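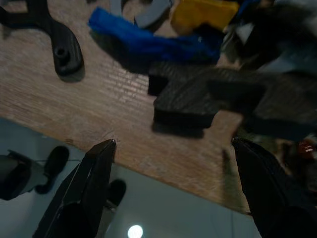

Ruairi Leckie commented: Get the grippers priced separately from the arms before you do anything else. We didn't, and it hurt.

Two-arm setup for sorting mixed odds and ends: what should I budget for?
Posted by Nadhirah Oei, 17 August 2025

Hello all! I've been lurking on the automation board since May and have finally talked my brother into sharing the cost of a small two-arm robot with me. I'm so excited I've already cleared the space. The plan is to have it pick things out of boxes and put them where they belong: brackets, packaging, bottles, small printed parts, soft things as well as hard ones. It would be at home, on a tiled floor with a couple of rugs, and people will be walking through.

I have two quotes. Tenano will sell me a pair of arms with grippers and a wrist camera on each. Bustus is £1487 cheaper for the pair, but the cameras are extra and so is the stand. What do people forget to put in the budget? And would you start with one arm and add the second later? My brother says yes, I say where's the fun in that.

Hakim Govindasamy

Both arms, if you can stretch to it! I started with one and spent ages building little fences and wedges to stop boxes sliding away, which a second gripper would have done for me. Ask both sellers what the second arm costs if you order it afterwards, too, as mine went up once it was no longer part of a set.
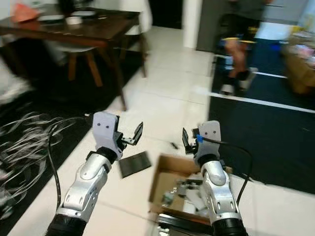

The other thing I'd put real money aside for is cable. The ones that come with the arms always seem to be measured for somebody else's room. Work out the run from the wrist, down the arm, along to the power supply and then to the computer, and add a good bit of slack so nothing pulls tight when the arm is fully stretched. I bought longer ones twice (second time because I was mean the first time). Get clips and tape as well, they cost next to nothing.

For the Bustus quote, price the cameras and stand properly before you call it cheaper. My stand alone ate most of what I thought I'd saved. And do ask how long spare fingers take to arrive. Mine came in 8 days, but a friend with an older model waited 6 weeks, which is a long time to look at a robot that can't pick anything up.

Ningsih Govindasamy

Hakim has left out the floor space, and I know because I live with it! Measure the reach of both arms stretched right out, then mark it on the floor with tape so everyone in the house can see where not to walk while it's running. You'll want a stop button you can get to from outside that line. If it isn't in the quote, add it.

Since you're doing soft things and hard things, ask for a trial with your own bits and pieces. Norðdahl let us post them a box and they sent back a video of their gripper having a go at every item in it. Clear plastic was the worst for us, both bags and bottles, and I'd have been cross to find that out after paying.

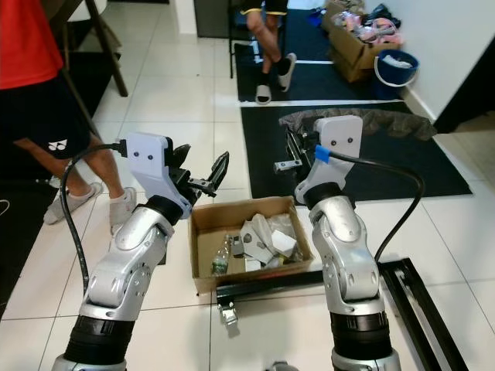 I'd also keep some of the budget back for the first few months. We held on to a fifth of ours and it went on finger pads, a better lamp, a second box of screws and a rubber mat, none of which I'd have thought of on day one. It's such a lovely stage, when you're changing one small thing and trying again, and it's much nicer if there's a bit left in the pot.

Afiq Chin

jurkavstead do refurbished arms, got mine there, 51 quid delivery which stung a bit but it was well packed. check the warranty covers the grippers, mine only covered the arms

Nadhirah Oei

Thank you, this is brilliant! I've written to Tenano and Bustus for gripper prices on their own and asked both about a trial. Afiq, do you remember how long the warranty was on yours?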